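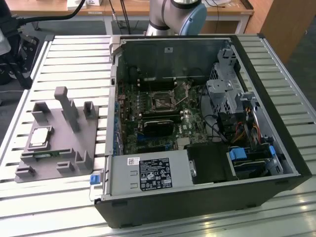 Bontu Tilahun wrote in to say the first version of this section had her teaching the arm before she'd fixed the parts plate down, and she ended up doing the whole lot twice. Fair point, Bontu, and sorry! I've swapped the order round, so if you printed the old one, bin it.

Home | Guides | Downloads | Spares | Contact

Section 3: Setting up the Kastia bench kit for a processor job

I've been putting these kits together for Peltero for a good while now and I still follow my own list, so please don't skip about (I know you will).

1. Switch the PC off at the wall, pull every lead out of the back and take the side panel off. Put the panel well away from the table, I've trodden on two.

2. Lay the tower on its side on the slotted table with the open side facing up. It wants to sit flat. If it rocks, look underneath for a stray screw before you start blaming the feet.

3. Put the printed plate down beside the tower, on the side the arm can reach without stretching over the power supply. Slide the bolts along the table slots until the plate is snug, then tighten them by hand. You should have 200 mm clear behind the case for the arm to swing.

4. Set the processor in its recess on the plate, metal lid up. Hold it by the edges, never underneath!

Caution: wear the wrist strap for this bit. The one in the box is fine, just clip it to bare metal on the case.

5. Open the socket on the motherboard: lever up first, then the metal bracket. The kit won't open it for you. Letay Mekonnen keeps asking me when it will, and all I can say is that it's on the list for July.

6. Tuck any loose cable away from the socket. Drive cables are the worst for this, they like to spring back over the board when you've turned round to the screen.

7. On the screen, pick "New case" and guide the arm by hand to the tall post on the plate, then to the recess, then to the socket. Press Save after each one. You'll get a beep (a rather rude one, sorry).

8. Run it once at slow speed with the recess empty. Keep your hand near the stop button and watch the wrist as it comes over the edge of the case.

Note: if you see code 278, the arm thinks the plate has moved. Nine times out of ten it's a bolt. Nip them up and go back to step 7. Code 579 means the gripper lead isn't pushed home.

9. Happy with that? Put the processor back in the recess and run it for real, still slow. Leave the lever up until the arm has parked itself, then close the socket by hand.

Memory modules are in the next section, and they use the same plate, so leave it bolted where it is.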